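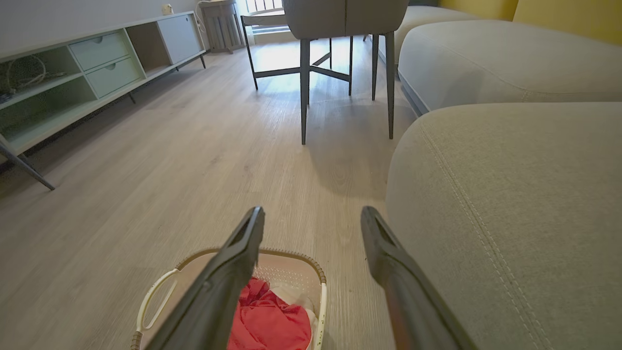

April 16, 2024
By Flora Cowie

I have been drying clothes indoors for most of my adult life, and until last September I did it on a rack that folded up whenever it felt like it. Then I bought the Gurnommont Gilis, a standing rack with two wings and a row of small clips along one side, and I've been bothering my friends about it ever since.

It cost me $29 on sale. Out of the box there's almost nothing to do: you snap on four feet, pull the legs apart and push down the center bar until it clicks. I had a load of towels on it within minutes (and then stood there admiring it, I admit).

What I love most is the spacing. The rails are set far enough apart that jeans can hang over one without touching the pair next to them, and that has made a huge difference in my apartment, where the one good window faces a brick wall. Jeans used to take me two nights. Now they're ready by the next evening, waistbands included! The wings lift to a slight angle, so you can lay a sweater flat across the top and it stays put. I've done three wool ones that way and none came out with shoulder bumps.

The clips are great for socks. I thought they'd be flimsy, but they grip well and haven't left marks, even on thin dress socks. Baby clothes would be a natural fit too.

A few gripes. The rack is 840 millimeters wide with the wings down, and my hallway closet door opens to 800, so I have to carry it in sideways – a small nuisance every single time. The rubber caps on the feet leave gray smudges on pale floors, though a damp cloth takes them off. And please don't hang all your wet towels on one wing. Mine tipped over at midnight and I thought someone had broken in.

I also tried the Clustix, which my sister swears by. It holds more, and tall people will like the high top rail, but the joints squeak and it needs both hands and a knee to close. The Gilis folds with one hand and slides in next to the ironing board. For a small place I'd pick it again in a heartbeat – I'm already eyeing a second one for sheets.

Comments

Aurelio Benítez
Do the clips come off? I'd want to wash them.

Flora Cowie
They do! Squeeze the sides and slide them along to the end of the rail.

Tamunoemi Okafor
Same smudges on my kitchen tile. I put old socks over the feet and they stopped.

Seon-mi Maeng
How does it do with a king-size duvet cover?

Flora Cowie
Fold it in half over both wings and flip it once. It takes up the whole rack, though.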